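Smoky plastic drawer organizers: keep or ditch?
Crafts and Small Storage > Beads, Buttons, Bits

threadbare_tam
2024-09-21 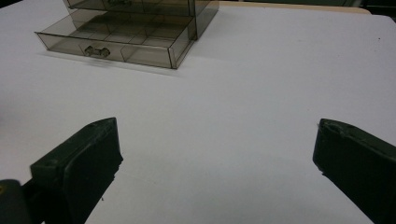

I've been going back and forth on these little drawer units for weeks now and I need opinions before I buy more. The tinted brown plastic looks so much nicer on a white table than the clear ones do, and I love that the drawers are split into small cells. My plan is seed beads in the bottom drawer and jewelry findings up top. But can you really tell what's in there with the drawer shut? I have 69 bead colors and half of them are some kind of dark blue (don't judge me).

Grindero
I have the smoky ones and no, you can't, not with dark stuff. Whites and yellows show up fine. Navy and black are the same blob through the front. I gave up and stuck labels on mine.

pincushion_92
Disagree with Grindero! I keep mine under a desk lamp and I can pick things out pretty well. Also the tint hides the mess, and that's worth a lot to me. I had clear ones before and my whole shelf looked like a junk drawer.

Grindero
Sure, under a lamp. Mine live in a closet lol

Dreltora
My issue is the dividers, not the color. Are yours fixed? If they don't come out you're stuck with little squares forever and anything long (eye pins, needles, wire) has to go in at a slant or not at all. I'd check that before buying more.

threadbare_tam
Haven't tried pulling on them, I was scared I'd crack something. My eye pins are the short ones so I think I'm ok, but the needles are going to need another home.

alulitz_makes
Please don't put seed beads straight in the cells. I did that last December, yanked the drawer too far and spent an entire evening on the floor with a flashlight. Little zip bags, one color per bag, stood up in the cells like file folders. You can fit way more too.

pincushion_92
Bags are so fiddly though! I'd rather scoop right out of the drawer. Just open it slowly?

alulitz_makes
I have a cat. There is no slowly.

Dreltora
Bags for the tiny sizes, loose for anything you can pick up with your fingers. That's how I do it anyway.

threadbare_tam
Ok, going with bags for the blues at least, and labels on the fronts under the handles. Does anyone know a label that peels off this kind of plastic without leaving gunk?

Grindero
Washi tape and a fine marker. Had mine on for 5 years and it still comes off clean.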